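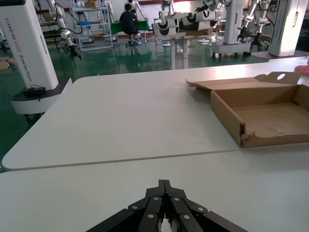 How a Robot Hand Learns to Pick Things Up

Hold your hand out in front of you and pinch your thumb and one finger together. Open them. Pinch them again. You have just done the job that takes up most of our evenings at the Skernitz workshop, where a bunch of us share benches, tools, a very noisy fan and a great deal of tea while we build things that move.

Our build is called Sukix. Sukix is a robot hand on the end of a robot arm, and its job is to pick up small things from a table and drop them into a cardboard box. You can probably do that with your eyes half closed while talking about your lunch. Sukix cannot, or not every time, and working out why has taught us a lot about robots and (this was a surprise) quite a lot about our own hands too.

So let's go through it bit by bit. There is something for you to build at the end, and you won't need a robot for it.

Two fingers are plenty

When people draw robots they nearly always give them five fingers, the way people have. Five fingers are wonderful if you want to play the piano or tie a shoelace. They are also very hard to build! Every finger needs parts to bend it, and every part needs something to pull it or push it, and before long the hand is so stuffed with bits and pieces that it's too heavy for the arm to lift.

That is why a lot of robots make do with two fingers. A robot hand like this is called a gripper. The kind we use is a parallel gripper, and "parallel" is a word you may have met in math class. Two lines are parallel when they stay the same distance apart all the way along, like train tracks. In a parallel gripper the two fingertips stay facing each other, flat side to flat side, the whole time they are opening and closing.

Why does that matter? Think about scissors. When you open scissors, the blades make a V shape. If you tried to pick up a marble with the tips of a V, the marble would shoot out of the front like a watermelon seed. (Try it with two rulers held together at one end. Do it somewhere the marble won't roll under the fridge.) Now hold the rulers side by side, like train tracks, with the marble between them, and squeeze. Much better.

The clever bars

Here comes my favorite part, and I'll try not to go on too long about it, although my family will tell you I always do.

How do you get a finger to move in and out without tipping over? You can do it with flat bars and pins. Each bar is called a link. The pins go through the ends of the links, and the links can turn around them, the way a door turns on its hinges. A place where a link turns is called a pivot. When you join several links together with pivots you have made a linkage, and linkages are hiding all over your house. Look at a folding chair, or an umbrella, or one of those desk lamps that stays wherever you put it.

For our fingers we use two links of the same length, side by side. As they swing, they always swing together, so the finger on the end gets carried sideways but never gets tilted. It's a bit like two friends carrying a tray of drinks. If they both stay in step, the tray stays level and nothing gets spilled.

Now make the same thing again, but backward, like a mirror, for the other side. Connect both sides to one motor, and when the motor turns one way the fingers come together, and when it turns the other way they spread apart. One motor, two fingers, one pinch.

Our very first try was made of cereal box card and brass paper fasteners. It was floppy and it lasted one afternoon, but it showed us that the idea worked, and we still have it pinned up over the sink.

Giving the hand an eye

A gripper all by itself has no idea where anything is. If you have ever felt around for a light switch in the dark, you know what that's like.

Sukix has a small camera fixed near its wrist. When the arm moves, the camera moves too, so it always looks out past the fingers toward whatever they are about to grab. Imagine your eyes were on the back of your hand! It sounds silly, but it has one big advantage. When you reach into a box, the hand goes in and the eye goes in with it.

There is a problem as well. An eye that is very close to the fingers sees a lot of fingers. They fill up a good chunk of the picture, and the computer has to learn that those dark shapes are part of itself and not something to pick up. You had to learn that too, once. Babies spend ages staring at their own hands and waving them about, and it may be that they are finding out the very same thing.

The computer also has to deal with shiny things. Shiny surfaces are terribly confusing for cameras, because they show reflections of things that are really somewhere else. A person looks at a shiny floor and knows there isn't another upside-down room underneath it. A computer has to be taught.

How do you teach a hand?

There are two main ways to tell a robot what to do, and we have tried both.

The first way is to write down every step. Go forward this far. Go down this far. Close. Go up. This works nicely as long as the thing you want is always in exactly the same place. Move it over by the width of your thumb and the robot will carefully, politely, pick up a handful of air.

The second way is to show it. One of us guides the arm through the job by hand while the computer keeps a record of where every joint was and what the camera saw. Then we move the block a little and do it again. Then again. Then it's somebody else's turn, because your shoulder gets sore.

By the middle of winter we had recorded 3,000 goes. I know! That is a lot of blocks in a lot of boxes. The computer looks through all of those goes and hunts for a pattern, something like "when the block looks like this, and the fingers are here, people usually move a bit to the left." It never gets told the rule. It has to find it by looking at many, many tries, a little like the way you learned to catch a ball.

Then we let it have a turn by itself. In our first proper test we gave it 65 tries, and it got 38 of them into the box. We made some changes to the fingertips (I'm coming to those), gave it another 65, and it managed 42. You may think that four more isn't much to cheer about. We cheered anyway, and one of the mugs got knocked over.

The trouble with squeezing

Pick up an egg in your mind. You didn't squash it, did you? You have tiny feelers in your skin that tell you how hard you are pressing, and whether the thing you're holding is starting to slip. They work so quickly that you never have to think about it.

Our gripper had nothing like that to begin with. It knew "open" and it knew "closed." A wooden block didn't mind being squeezed hard. A paper cup minded very much.

So we asked the motor for help. When a motor pushes against something, it has to work harder, and it draws more electricity. Our little control board, which we named Trulason after a long argument, watches for that. When the motor starts working harder, Trulason says to itself, "Aha, I must be touching something," and eases off.

We also stuck soft rubber pads on the fingertips. Rubber is grippy, so you don't have to squeeze as hard to stop things from sliding. Those pads are called Dervishi pads, and they were cut from an old bath mat, so please don't be too impressed by the name.

Why a cardboard box?

Visitors like to ask us this one. A cardboard box is cheap, it's light, and if the arm bumps into it the box gives way a little and the gripper doesn't get hurt. But a box is a good teacher, too. Its flaps bend, its corners get torn, and it looks different from one week to the next. A robot that can only find a perfect box won't be much use in a real house, where hardly anything is perfect. Ours certainly isn't.

Make your own pinching hand

You will need a grown-up for the holes, some stiff card, and six brass paper fasteners.

Cut four strips of card, all the same length. These are your links. Cut one wide piece for the palm, and two shorter pieces for the fingers.

Fasten two of the links to the left side of the palm, one a little below the other. Fasten the free ends of those two links to the first finger. You should be able to swing the finger to and fro, and it should stay upright as it goes.

Now do the same on the right. If you've counted your fasteners you will notice you have run out! You need eight, and I said six so that you'd get to do what we do at Skernitz nearly every week, and go rummaging in the drawer for two more.

Push the fingers together around an eraser and lift. If it slips, wrap a rubber band around each fingertip and have another go.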